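**Call for participants: pedestrian crossing and kerbside walking study, Clallton**

Hilis is recruiting adults who walk regularly in the Clallton district. The study records how people judge gaps in traffic, and how shade, surface condition and faded road paint affect where they choose to cross. Fieldwork runs through November.

You may apply if you:

- are 18 or over
- walk in the district at least twice a week
- can walk 1000 metres without a rest
- have normal or corrected eyesight

Wheelchair and walking-stick users are welcome. Please state this on the form so that a suitable route can be assigned.

Each participant completes 9 walks on set routes and a short questionnaire after each one. A walk takes 37 minutes including the questionnaire. Start times are between 10:00 and 15:30.
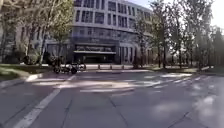
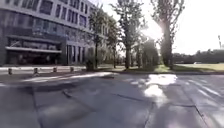 *Tree shade and worn white road markings, both views.*

Participants follow the normal rules of the road and are never asked to cross where they feel unsafe. Step counts and route times are stored under a participant number. Names are held separately by Garrido and deleted when the study closes.

Payment is made by bank transfer after the last questionnaire. Part-completed sets are paid per walk. Travel to the start point is not refunded.

To apply, collect a form from the Brondov reading room or write to Baltasar Peñalver, study coordinator, quoting reference 1327. Give your age, your usual walking times and any mobility aid used. Applicants will receive a reply by post.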